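Lelero Two-Arm Bench Cell - our notes from the open day

Feb 22, 2022

We stock a lot of lab gear, and I like to see a thing run before I put it on the site. So off I went to the Lisdale open day, where the folks from Grullthorpe had the Lelero set up on the green bench and let it loose on soda cans all afternoon (my kind of demo!). Cans are a mean test - shiny, slippery, easy to dent.

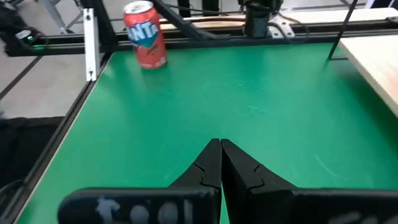 What the fingers are like

Slim, black and angled, and they close down to a narrow point. That's handy when you're reaching in between things standing close together. They're sold in pairs, and a spare pair ships with every cell.

I asked if we could try a mix of cans, and they were happy to oblige: Fanta, Sprite, Celsius, whatever was in the fridge. The wooden board gives you a second surface to work with, and cans can lie flat on it too. 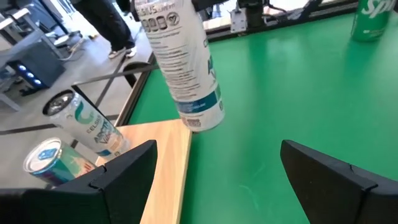
GOOD TO KNOW

Arms per cell: 2
Bench height: 80 cm
Warranty: 13 months
Demo bookings: open through June

You can stand pretty close and watch, which I did for way too long. What sold me was having both arms over the same bench, so one can come in from each side.

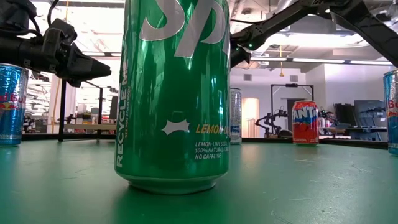

Setup help is included if you order through us, and the Rondonuwu cable kit is a 300 dollar add-on - get it, the stock cables are on the short side. Want to see a Lelero running before you buy? Drop us a line and we'll find you a slot.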